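Spielküche Grenitz – Teileliste und Hinweise zum Bilderordner

Stand März, Drita Ionescu. Noch nicht fertig, bitte trotzdem schon benutzen. 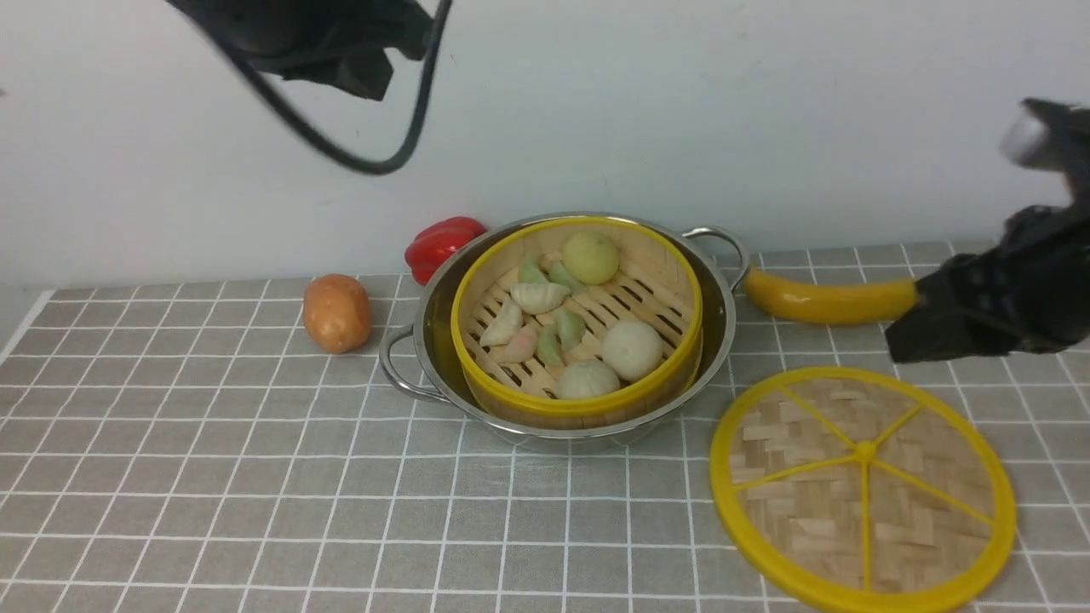

Was drin ist

Bilder vom Kochtisch, Spiellebensmittel und Geschirr. 2.641 Bilder insgesamt, davon 140 noch ohne Stichworte. Die liegen im Ordner "offen", nicht mit den anderen mischen.

Teile, Dim-Sum-Satz

- Topf, Edelstahl, zwei Bügelgriffe
- Dämpfkorb aus Bambus, gelber Rand, Lattenboden, passt in den Topf
- Brötchen rund: 3 (zwei cremeweiß, eins blass gelbgrün)
- Teigtaschen, Halbmond: 7 (vier blassgrün, drei weiß, davon eine mit Stich ins Rosa)
- macht 10 im Korb

Teile, Obst und Gemüse

- Banane, gelb, glatt, Ende bräunlich
- Kartoffel, oval, orangebraun, leicht fleckig
- Rest siehe Liste von Borislav (Ordner Widham, Blatt 2)

Tischdecke grau mit weißen Linien, Karo. Gehört zum Tisch, bitte nicht gegen die bunte tauschen, sonst passen die Bilder nicht mehr zusammen.

Stichworte

Immer Einzahl, klein, deutsch. Also "teigtasche", nicht "Dumplings". Rund = "broetchen", Halbmond = "teigtasche". Farbe dahinter mit Unterstrich. Das rosa angehauchte Stück läuft unter teigtasche_weiss, haben wir so entschieden, Sonderfall lohnt nicht. Kartoffel bleibt "kartoffel", auch wenn jemand sie für eine Süßkartoffel hält (Diskussion bitte nicht nochmal).

Topf und Korb sind zwei Einträge, auch wenn der Korb im Topf steckt.

Bekannte Macken

- Blassgrün und gelbgrün bei Abendlicht kaum zu trennen. Im Zweifel nach Form gehen.
- In den ersten 900 Bildern heißt der Korb noch "sieb". Wird ersetzt, wenn ich dazukomme.
- Topf spiegelt. Spiegelungen nicht als eigenes Teil eintragen!!
- Teile, die hinter dem Rand verschwinden: nur eintragen wenn man die Form noch erkent.

Einräumen

Teigtaschen und Brötchen zurück in den Korb, Korb in den Topf, Topf ins untere Fach. Obst und Gemüse in die Kiste mit Aufschrift Stasiv. Decke falten, nicht knüllen, die Knicke sieht man sonst tagelang.

Fehlt was, erst unterm Tisch schauen, dann Borislav Milošević schreiben. Nachkaufen geht über die Bestelliste Winotcombe.

Offen

- Liste Obst/Gemüse abgleichen
- die 140 aus "offen"
- Deckel für den Korb, gelber Rand, fehlt noch in der Teileliste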